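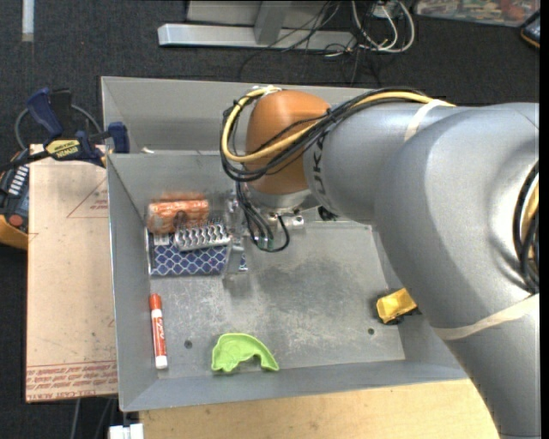

Figure 2. The Neva picking cell. The arm is over the bin; bar clamps are fitted at the bin's upper left corner, and two bands of tape hold to the upper link.

3.2 Cell upkeep and what it does to the numbers

Papers on bin picking tend to report a success rate and a gripper model and leave it there. We think the upkeep of the cell deserves at least as much space. Neva ran for 1,948 grasp attempts under the protocol in Section 3.1, and we are not convinced that the first and last of these were made on the same machine in any useful sense.

Take the cables. The yellow and black bundle loops over the wrist housing and runs back along the upper link (Figure 2). A loop that is too short pulls on the wrist at the far corners of the bin, and one that is too long can swing into the bin wall. We reset the slack by hand whenever it looked wrong to the operator. We would like to offer a better rule than that, but we never found one that two operators applied the same way.

The thin black wires at the gripper were the weaker point. Of 127 stops logged during the trials, most were cleared by reseating a connector, and the log does not say which one. Earlier reports on the Grestico controller treat stops of this kind as noise and drop them. We kept them in. A grasp that ends in a stop is a failed grasp to anyone waiting for the part.

Bin position is the other doubtful item. The bin sits on a wooden table and is held with bar clamps, and we checked its position against the arm's base coordinates at the start of each session. The check touches 2 points on the rim. It will catch a sideways shift, but it says little about tilt, and the scuffed floor of the bin gives no clean reference for height. Small offsets of this kind hardly matter for an object such as a toy vehicle. They may matter a good deal for a marker lying flat near the wall.

On Friday, January 13, 2023, after attempt 1,156, the gripper was removed, its fasteners were tightened and the tool center point was taught again. Success on flat objects went up afterward. It is tempting to credit the new calibration, and the Hayes group made that claim for a similar repair on their Grutorden cell. We do not make it here. The operator changed in the same week, the cable loop was reset at the same time, and our log cannot separate the three. Results before and after the repair are therefore listed in separate columns in Section 4, and we advise against averaging them.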